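Incidencia: la escena del patio no carga en el puesto de demostración
Proyecto: Givum, simulador de tareas domésticas
Lugar: jornada de puertas abiertas, sala de Vilela
Abierta por: Gyu-bin Seo
Fecha: 6 de abril de 2026
Prioridad: alta
Estado: resuelta, con una tarea pendiente

Descripción
El puesto de visitantes se queda en pantalla gris al elegir la escena del patio. Las otras escenas (cocina y lavadero) cargan bien. El primer grupo entra esta mañana y el patio es la segunda parada del recorrido, donde el público maneja las dos manos del robot con los mandos.

Pasos para reproducir
Arrancar Givum desde el acceso directo del puesto.
Entrar con el perfil "visita".
Elegir Exterior > Patio.
La barra de carga llega al 70 % y no avanza. No sale ningún mensaje. Hay que cerrar el proceso a mano.

Entorno
Equipo de demostración Ovmont, el mismo de la visita de agosto. Controladores de vídeo actualizados la semana pasada. Paquete de escenas copiado desde el servidor Flurkberg.

Registro

Nota 1
Reiniciado el equipo. Mismo resultado. Con el perfil "técnico" tampoco carga, así que no es cosa de permisos.

Nota 2
El registro del simulador repite 1350 veces el mismo aviso: textura no encontrada, carpeta vegetación. Los árboles y las plantas del patio salen de ahí. La cocina y el lavadero no usan esa carpeta.

Nota 3
Comparada la carpeta local con la de Flurkberg. La copia se cortó antes de terminar y faltan archivos. El copiador no avisó del corte. Lanzada la copia otra vez, ahora por cable.

Nota 4
Copia terminada. La escena pasa del 70 % pero se cierra al entrar. Borrada la caché de sombreadores, que seguía siendo la de los controladores anteriores. Después de borrarla, la primera carga tarda 4 minutos y las siguientes son normales.

Nota 5
Carga correcta en 3 intentos seguidos, con el perfil "visita". Los mandos responden. Al mover el mando izquierdo se mueve la mano izquierda, y lo mismo con el derecho. He dejado la escena en la posición de inicio, mirando hacia la barbacoa y el sofá. Adjunto captura para que quien lleve el turno siguiente pueda comparar. 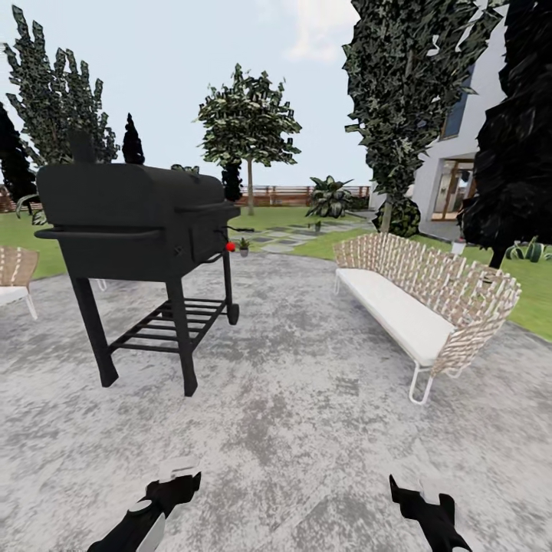
Captura adjunta a la nota 5: patio de Givum, las dos pinzas sin carga.

Nota 6
Primer grupo atendido sin cierres. Una visitante preguntó si se podía abrir la tapa de la barbacoa. En esta versión la tapa no está articulada, conviene decirlo antes de repartir los mandos. Si alguien se pierde por el césped, el botón de inicio le devuelve al patio.

Causa
Copia incompleta del paquete de escenas y caché antigua después de cambiar los controladores. Cualquiera de las dos por separado impide entrar en la escena.

Solución aplicada
Copia completa desde Flurkberg y borrado de la caché. No se ha tocado la configuración de Givum.

Pendiente
Añadir a la lista de preparación de Ovmont la comprobación del paquete después de copiarlo. Lo hago yo al cerrar la jornada. Mientras tanto, no apagar el puesto entre grupos; basta con volver al menú y elegir otra vez Patio.

Gyu-bin Seo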